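Skellstead air museum launches appeal to move Avelow hangar

Sep 20, 2022

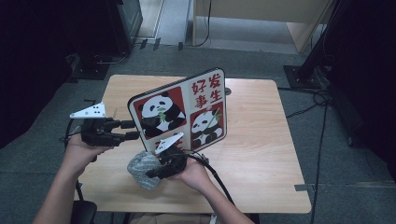

A panda sign board on a pale wood table.

The aviation museum at Skellstead is asking the public for money again, this time to take down a wartime hangar at Avelow and put it back up on its own site. The target is £300,000 and the museum says it wants the lot by December.

That looks hopeful. The last appeal, for a new roof over the workshop, took 2 years to reach a far smaller sum, and visitors to the workshop will know that one end is still under tarpaulin.

The hangar would house the museum's Todach trainer, which has stood outdoors since it arrived and has lost much of its paint. Supporters giving £30 will have their names on a board by the door. Those giving £200 get a seat at the opening, for which no date has been set.

The appeal leaflet says the steel frame is "in sound order". It does not say who inspected it, or when. Nor does it give a price for the foundations, and the museum did not answer our question on that point. Vishwakarma, the contractor named in the leaflet, said only that it had been asked for a quote.

Comments (3)

tailwheel_ted: Gave to the roof. Would like to see the roof first.

Marshlander: The trainer won't last many more winters outside, so I'll chip in anyway.

g_booth: Has anyone costed the road closures?

Contact the newsdesk | © 2022 | Back to top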